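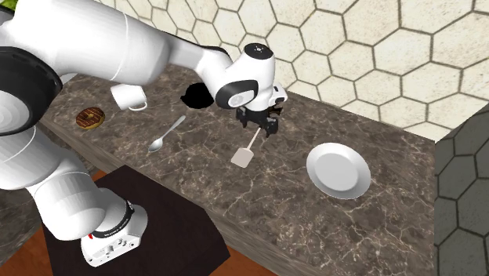
Unit 3: Intake and holding of shelter cats. Every cat arriving at the Lilthorpe site is logged, scanned for a microchip and weighed before it is placed in holding. Surfaces come next. A dark countertop, such as the brown marble one at the top of this handout, hides loose hair and dried cleaner, so inspect it at a low angle under a hand lamp. Pale steel can be judged from standing height.

Holding period
Strays stay in holding for 9 days. Owner surrenders may be moved after 3 days if the exam sheet is signed. The count starts on the day after intake.

Cage cards
Use the Bramby card, one per animal. Fill in intake number, sex, estimated age, coat and chip result. Write "none found" if the scan is negative; a blank box is read as "not scanned." Littermates get separate cards with a shared litter code.

Cleaning
Spot clean occupied cages. Full disinfection is done only between occupants. Remove all solids first, wash with detergent, rinse, then apply disinfectant and leave it wet for 10 minutes. Dry before bedding goes in.

Reading for next session: Grever manual, section on adoption screening. The Sang intake form will be replaced in September; use the current version for all exercises until then.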